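Stivik 2 review: hand tracking and clip labelling on an ordinary laptop

Posted 05/07/2019 by Laiba Lodhi

I've been living in Stivik for a few weeks now and I'm properly taken with it. It's a desktop program that finds hands in first-person video, fits a skeleton to each one and lets you mark up what they're doing, so that a planner further down the line has something sensible to learn from. I came to it from Dunuvex, which I still like, but which made me draw far too many boxes by hand.

My test set was 94 clips of household tidying, 2418 seconds in all. Wardrobes, beds, piles of clothes, all the stuff that makes perception code fall over.

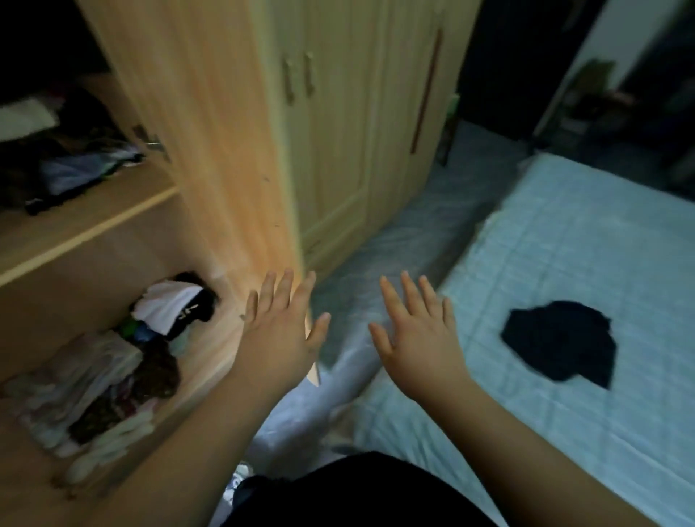 The tracker is the star. Spread fingers and palms down are easy for it, and it copes far better than I expected with a bit of motion blur (Dunuvex tended to lose the fingertips and then swap left for right!). Left and right stayed put in all but 16 clips, and fixing those meant dragging one marker on the timeline.

Cloth is harder. The outline tool likes a shirt on a plain bedsheet and gets muddled by a stuffed shelf, where it happily joins three garments into one. You can split them with the knife tool, though it's fiddly on a trackpad and I'd love a keyboard shortcut.

Export is lovely. I had joint positions and labels loading in our Esposito planner the same afternoon, timestamps and all. Memory use does creep up, and I restarted it whenever I'd passed nearly 600 labels in one sitting. The Vetwood plug-in for depth isn't ready yet; the forum says November.

Four and a half stars from me, and I'll be trying the batch mode next.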